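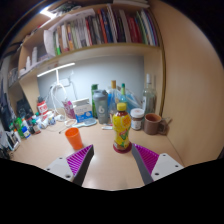

Can you pay someone to teach a robot to tidy your own desk, and is it worth the money?

You can as of this May, if you live close enough to a Vollwood workshop, and I'd say it's worth it for people whose mess stays roughly the same kind of mess from week to week.

I came to this as a person with a messy desk and a soft spot for gadgets. The service is called Namau, and the idea is pretty simple. You get a hand-held gripper in a padded case, you pick things up with it and put them where they belong, and the camera on it records every move. Vollwood takes those recordings and trains a small arm, the Olter, to do the same jobs in the same room. Then you rent the arm by the month and see how the two of you get along.

The gripper is the part I expected to hate and ended up fond of. It has two fingers, dark gray at the tips with ribbed magenta pads, and it looks like something from a very serious toy store. You squeeze, they close. My first Saturday with it I spent far too long on drinks – an iced tea bottle standing out in the open is about the friendliest thing you can ask it to grab, and I needed the confidence! A mug with a handle takes more thought, and a hairbrush lying flat on the desk is a whole project.

The starter plan asks for 74 recordings, split between whatever objects you choose. The app (Choo, which I kept calling "Chew" until the support line corrected me) gives each one a green or yellow mark and tells you why. Mine were mostly yellow at first. I rush, apparently. It wants you to pause before you close the fingers, and to come in from different sides, and once I slowed down the marks got better. My wrist did not. Take breaks, and don't try to do the whole batch in one sitting like I did.

Then you wait. Vollwood promises 14 days and I got my arm in 11, along with a clamp, a power brick and a booklet I still haven't finished. Setup took most of an evening, largely on account of a desk that lives in an alcove with a shelf over it. The Olter likes headroom. If you have a built-in like mine, measure before you order, and then measure again with the lamp where you keep it.

So how does it do? Bottles, very well. Cups, well enough that I stopped hovering. Anything tucked behind something else is another story, and crinkly plastic bags seem to baffle it completely – it reaches, thinks, and backs off. Books it won't touch on the basic plan, and loose cables are off the list for everybody. I asked support about pens and got a very polite maybe.

It's slow, too. I could clear the same stuff in a fraction of the time, and some evenings I did, just out of impatience. But I like coming back from dinner to find the cups lined up on the tray, and I've caught myself saying thanks to it.

The rental runs month to month, you can return the gripper whenever you like, and extra recordings can be added in packs of five. I've ordered one pack, all for the hairbrush.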